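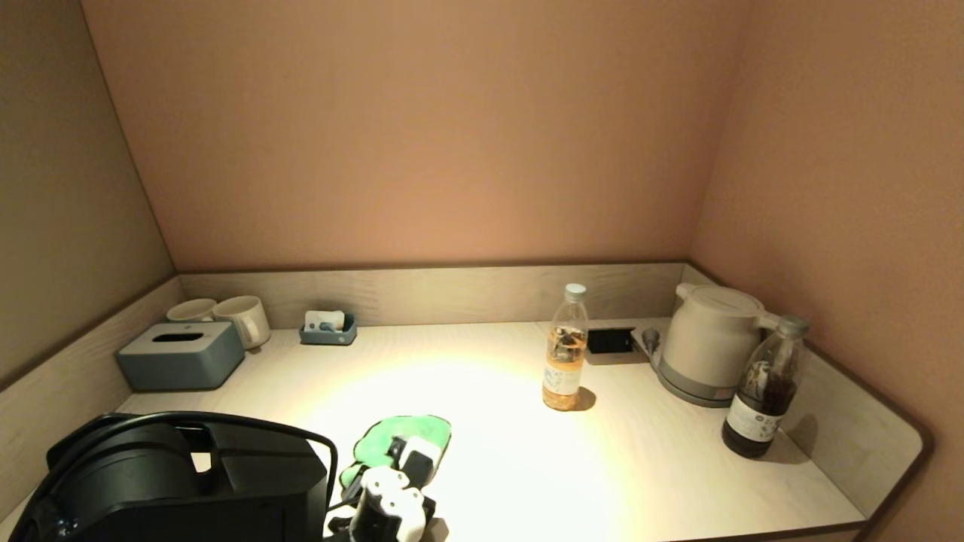 4 min read

Setting up the Trisano under-shelf light, part 2: mounting, pairing, first use

You should have the bracket and driver box out of the carton by now. If not, go back to part 1. Covers the short bar and the long bar, same steps for both.

Before you start

Shelf or cabinet underside needs to be flat and dry. Wipe it down, let it dry fully. Painted surfaces — wait till the paint has cured, or the pads pull it off.

CAUTION: Unplug the driver box before touching the connectors. Every time.

CAUTION: Indoor use only. Not over a sink, not over a stove.

Mounting

1. Hold the bar up where you want it. Toward the front edge for a wider spread, toward the back for a softer glow on the wall. Mark both ends in pencil.

2. Peel the pads, press the bracket on. Hold it hard, then leave it alone overnight. Screws are in the small bag if you'd rather use those.

3. Slide the bar into the bracket from the left untill it clicks. No click = not seated.

4. Run the cable along the back corner. Clips go on every bend. Don't pinch it under a mug rack or behind a drawer.

5. Plug the cable into the driver box, then the driver box into the wall. Bar blinks 2 times and stays on.

Note: a warm patch on the counter with darker corners is normal on the short bar. For an even spread on a deep counter, fit a second bar on the link cable. Max 4 bars per driver box.

Pairing the remote

6. Pull the plastic tab out of the battery door.

7. Hold OFF until the bar blinks. Let go. Press ON inside four seconds.

8. Nothing? Unplug, wait, start again at 6. Still nothing, swap the battery. The Clomico remote from the older kit will not pair with this one, dont try.

Setting the color

9. Short press on the sun button moves through warm, neutral, cool. It remembers the last one.

10. Long press dims. Let go where you like it. For desk work, neutral and near full. For a coffee corner or a hallway nook, warm and low.

Note: shiny counters show the bar as a bright line. Turn the diffuser so the frosted side faces down, or move the bar forward.

Cleaning

Dry cloth. No spray on the bar, ever. Spray the cloth if you must, lightly — power off first.

If it flickers

Check the cable at the driver box end. Then the link cable, if fitted. Then try another outlet. Wall dimmers are not supported, use a plain switch.

Error 114 on the driver box display: too many bars linked. Remove one and replug.

Part 3 covers timers.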